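Bringing Up Cell 2

How a small shop in Wastham gets one robot arm ready for a bedroom it has never been in

By Catherine Lennox

Six-ten in the morning and Perihan Gündoğdu is already on the floor under the arm with a flashlight in her teeth. Cell 2. The one that drifts. She's marking the base bolts with a paint pen, one stripe across each head and onto the plate, so if anything creeps overnight she'll see the stripe break.

It crept in July. Not much. Enough that the gripper came down beside a pillow instead of on it and closed on nothing, all night long, while the log filled up with cheerful green lines.

So, bolts first now. Always bolts.

The shop belongs to Uysal, which started out fixing packaging lines and slid sideways into home robots when a customer asked for one arm that could tidy a room. The arm sits on a wheeled base with a camera on the wrist and a second one up on a short mast. Everything in the building gets argued about in terms of those two cameras. Where they point, what they're bolted to, who leaned on the mast.

Nothing goes on the real arm until it has run in the simulator. That's the house rule and it has a history, a cracked elbow casing that still sits on Zerrin Polat's desk holding pens. Zerrin keeps the simulated rooms. She has the desk nearest the heater and two monitors, and most of what she does in a day is load a room, move the virtual wrist camera someplace, look, swear a little, move it again.

"Setup is mostly looking," she says. "You want it to be code. It's looking."

She works from a checklist taped to the monitor stand. Load room. Check scale. Park the cameras. Grab a view from each. Only after that does the arm model go in, and only after that does anybody upstairs get told the cell is ready.
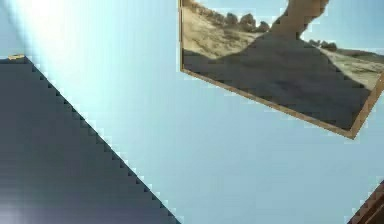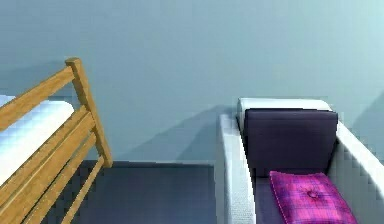 Camera placement is the step that eats the morning. A wrist camera on a home robot has to put up with whatever the wrist is doing, so Zerrin tests the bad angles along with the good ones. In one view of the bedroom she gets wall, bed rail and armchair sitting nice and clear, plenty for the software to hold on to, right down to the pink plaid cushion on the seat. The other has a tilted picture frame up in the corner, a slab of dark gray on the left and a great big stretch of plain pale blue between them. She likes that one less. A smooth patch of color gives the matcher almost nothing to grab, and the edges are stair-stepped, which she wants fixed before she trusts any number that comes off them. She writes both poses down in the cell notebook anyway. The bad one gets a star.

The notebook is paper. Güven Kurtuluş, who runs the floor, tried to move it onto a tablet and the tablet lasted till someone set it on the charger shelf and the charger shelf fell. Back to paper. Coffee rings, three colors of pen, a page stuck shut with grease.

By eight the sim side is far enough along that Perihan can power up. Drives on, brakes off, joint by joint. She jogs each axis out and back at low speed with her palm flat on the casing. Feeling for grit, she says. Joint four has had grit. It got a new seal from Ballmont and a full clean, and she still doesn't believe it.

Then the wrist camera. The mount is a folded steel bracket with two screws and a locating pin, and teh pin is the whole game. Leave it out and the camera looks fine, feels fine, and points somewhere slightly else every time the gripper bumps something. She seats the pin, runs the screws down, gives the cable a loop of slack. Too tight and it tugs at full reach, too loose and it snags on furniture. There's a worn spot on the old cable that shows exactly where too loose goes.

Calibration after that. A printed board on a stand, 40 poses, arm stops at each one and takes its shot. Takes as long as it takes. Güven eats a simit over the notebook and gets sesame in the spine.

First pass fails. Error too high at the far end of reach. No one looks surprised.

Perihan goes back under with the flashlight. Paint stripes all good. Mast's good. She finally finds it in the stand, not the robot at all, one foot of the calibration board sitting on a zip tie somebody dropped. She holds up the zip tie. Güven writes ZIP TIE in the notebook in capitals and underlines it.

Second pass goes through.

Cengiz Dursun comes down from upstairs around this point wanting a time. He handles the customer, an outfit called Ultness that fits out assisted-living apartments, and they want the cell picking up throw pillows and folded blankets before they'll talk about anything harder. He gets told after lunch. He asks which lunch.

The service counter on the controller reads 1,408 hours. Grease is due at 4,000, but Perihan does it early on the wrist joints, a couple pumps each, wipe, run, wipe again. Old grease comes out gray if the joint is happy. Darker than that and the cover comes off. Today it's gray, even on four, and she shows the rag to everyone who walks by wether they asked or not.

Over at the heater Zerrin has the armchair room up again. She's got the starred pose open and she's rotating the wrist, a few degrees at a time, trying to bring more of that picture frame into view. If the corner of the frame stays visible, the arm keeps its bearings on the turn. If it doesn't she'll put a limit on the wrist and the arm will have to take the long way around to the chair.

She's leaning toward the limit. Slower, Cengiz will complain. She types it in, saves, reloads the room, and calls across to Perihan to leave the brakes on for another ten minutes.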